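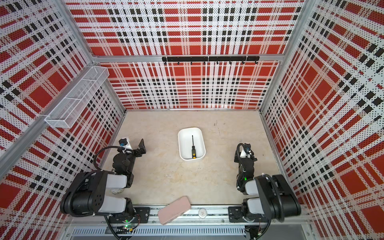
A screwdriver in a white tray, with a wire-mesh basket shelf and a black hook bar on the walls above.

Nendlow adds small-tool storage to its Villalobos line

21 June 2025 - Nendlow has added wall storage for small tools to its Villalobos line of home workshop goods. The new set has a hook bar, a wire-mesh basket shelf and a low-walled plastic tray, sold together or one at a time.

The hook bar is black metal and carries eight small hooks. The basket shelf is white and long, with mesh partitions that divide it into compartments for screws, bits, tape and other items that tend to end up in a kitchen drawer. The tray is white with rounded corners and is meant to sit on the work surface and hold the tool in use.

"People asked us for something that fits over a small bench," said Natalia Pacheco, product manager at Nendlow. "Most of them own a few screwdrivers, a pair of pliers and a tape measure. They don't need a full cabinet."

The hook bar and the basket shelf come with mounting screws and printed instructions. Tools are not included.

The set was tried out in 60 homes before release. Araceli Xolalpa, who ran the home trial, said the main change made afterward was to the screw packs, which are now labeled by part.

The first run is 300 sets. They will be sold through Brondberg at 11 stores starting this month, with online orders to open in September. Replacement trays will be sold in packs of 4.

Press contact: Natalia Pacheco, Nendlow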